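Skip to main content
Newsroom > Test & Measurement > Robot End Effectors

Keltthorpe Publishes Gripper and Camera Comparison Based on Pusher-Tool Sorting Bench

KELTTHORPE – Dredach, a maker of end effectors and wrist hardware for small robot arms, today released the results of a bench comparison carried out at its Keltthorpe test lab. The study covers 3 two-finger grippers, two camera placements and two controller settings, all tested on the same tabletop job: moving small parts across a flat board and through a gap in its front rails with a hand tool held in the gripper.

The full report, the board drawings and the run logs are available on request from the Dredach applications desk. Parts of the data set were released to existing customers in February.

Background

Most published gripper figures describe grip force, stroke and payload. These values are measured with the gripper holding a rigid block and with little or no side load. They are useful for sizing a gripper for pick and place work. They say less about how the gripper behaves when it holds a tool and the tool is pushed against something.

Customers who use hand tools with their arms have asked Dredach for figures on this second case. The common complaint is tool rotation. A scraper, brush or pusher is picked up square to the fingers, and after a number of strokes it has turned a few degrees in the pads. The arm still reports the correct wrist pose, and the tool edge is no longer where the controller expects it to be.

The Keltthorpe bench was set up to measure that effect, and to find out how much of it can be corrected by the camera and the controller.

Test method

Each run starts with small cylindrical pieces placed on a flat board. The board has rails along its front edge with an opening in the middle, and a shallow tray sits on the table below the opening. The gripper holds a T-shaped pusher by a cube-shaped handle. The arm uses the crossbar of the pusher to bring pieces to the opening and over the edge into the tray.

A run ends when the time limit is reached or when the operator stops it. Stops were allowed for three conditions only: the crossbar lifting over the pieces, the tool touching a rail with enough force to trip the joint limit, or the tool leaving the gripper. Runs stopped for any other reason were thrown out and repeated.

A total of 763 runs were logged. Of these, 249 were made with the Lecomte gripper, which has long tapered fingers with small flat pads. The rest were divided between the Clullell gripper, which has short parallel jaws, and an earlier Dredach model with replaceable pads. Pads were changed after every 400 strokes on all grippers, whether or not wear was visible under the loupe.

The same arm and the same pusher design were used throughout. Grip force was set once for each gripper at the start of the program and was not changed.

Tool rotation

Rotation was measured between the handle of the pusher and the finger pads at the end of each stroke. The Clullell gripper showed the least rotation on straight strokes toward the front of the board. Its short jaws flex very little, and the handle stayed square for most of a run.

On diagonal strokes the order changed. The short jaws brought the gripper body close to the board, and the arm had to tilt the wrist to keep clear of the rails. With the wrist tilted, the crossbar met the board at one end first, and the handle turned in the pads. The Lecomte fingers kept the body higher, and the wrist could stay closer to vertical for the same stroke.

The earlier Dredach model fell between the two on straight strokes and was last on diagonal strokes. The report gives the reason as pad compound. The current compound was chosen for smooth plastic housings and has low friction against the handle surface used here. A harder pad with a fine texture is being tested as a direct replacement, and results will be added to the report as an appendix.

Finger flex

Finger flex is a known cost of a long finger. On the Lecomte gripper it was measured at the pad under side load and was well above the figure for either of the other two. In free air it does not matter. During a push it acts as a spring, and when the load comes off suddenly – as it does when a piece drops over the edge – the crossbar jumps forward by a small distance.

This jump was the main cause of rail contact with the Lecomte gripper. Slowing the last part of the stroke removed most of it. The slower stroke adds to cycle time, and users will have to decide whether that is acceptable for their parts.

Camera placement

Two camera positions were compared. In the first, a fixed camera faces the arm from the front of the table and looks down at the board. In the second, a camera is mounted on the wrist and looks along the fingers.

The fixed camera gave a stable view of the rails, the opening and the tray. It was the better of the two for deciding which part of the group to push next. Its weak point is the area behind the tool. When the gripper is over the middle of the board, pieces on the far side of the crossbar can be hidden, and the piece-finding software tended to drop them from its list until the arm moved away.

The wrist camera saw the crossbar and the pieces close to it at all times, with a narrow field of view. It found tool rotation earlier than the fixed camera did. It could not be used alone, as it lost sight of the opening on strokes that started at the back corners.

The report recommends the fixed camera for planning and the wrist camera for checking tool angle. Where only one camera is possible, the fixed camera is preferred, with a return to a check position after every few strokes.

Controller settings

Both controller settings used the same planned paths. The stiff setting holds position and treats contact as an error to be overcome. The soft setting allows the tool to give way in the vertical direction and holds position in the plane of the board.

The stiff setting was more exact in free motion and on single pieces. With a dense group it tended to press the crossbar into the board if the height was slightly low, and to ride over the pieces if it was slightly high. The soft setting was less sensitive to height. It needed a small steady downward force, and this force had to be tuned for each gripper.

Single pieces standing apart from the group were handled as a separate class of stroke in both settings. They take as much arm travel as a large group and return one piece, so the planner was told to leave them until the group had been reduced or until a diagonal stroke would pass close to them anyway.
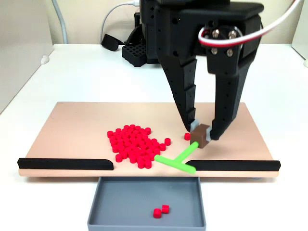 Tapered-finger gripper with the green T-shaped pusher; red pieces on the board and two in the tray.

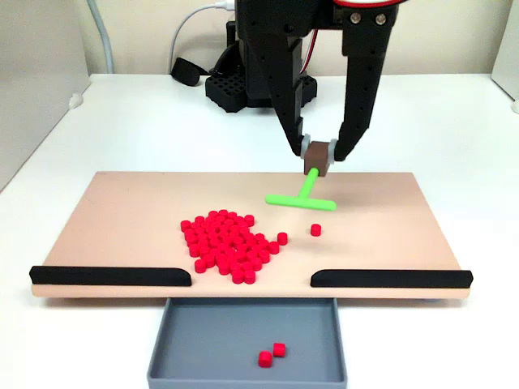
Findings on cabling were not part of the original plan and are reported in a short section at the end. Cable drag at the wrist was large enough to show up in the force readings on some diagonal strokes. The effect was repeatable and could be subtracted, but only if the cable was routed the same way for every run. Users who intend to run the soft setting should fix the cable route before tuning and should tune again after any change.

Limits of the study

The results apply to one arm, one board and one size of piece. No tests were made with oily or dusty parts. The pusher handle was a plain block with no locating features – a handle with a groove or a flange would be expected to reduce rotation on all of the grippers, and would make the differences between them smaller.

Grip force was kept at one value per gripper so that the runs could be compared. It is likely that each gripper would do better with force adjusted by stroke type. This is planned for the next round of tests, together with a second pusher that has a wider crossbar.

Availability

The report is supplied as a single document with the run logs as separate files. Board, rail and tray drawings are included so that the bench can be rebuilt by others. The pusher drawing is supplied in two versions, one with the plain handle used in the study and one with a grooved handle that has not been tested.

Technical questions can be sent to the applications desk in Keltthorpe. The desk is closed on Friday afternoons. Requests for the report should state the arm model in use and whether the wrist interface is the older or the newer bolt pattern, as the adapter drawings differ.

About Dredach

Dredach designs and builds grippers, finger sets and wrist adapters for small robot arms. The company runs a test lab at Keltthorpe, where customer parts can be tried on a range of end effectors before purchase.

Related releases
Replaceable Finger Pads: Change to Order Codes
Wrist Adapter Drawings Updated for Newer Bolt Pattern
Application Note: Setting Downward Force for Wiping and Pushing
Keltthorpe Test Lab: How to Send In Sample Parts

We use cookies to remember your region and to count visits to this newsroom. You can change your choice at any time under Cookie Settings.
Accept all | Only necessary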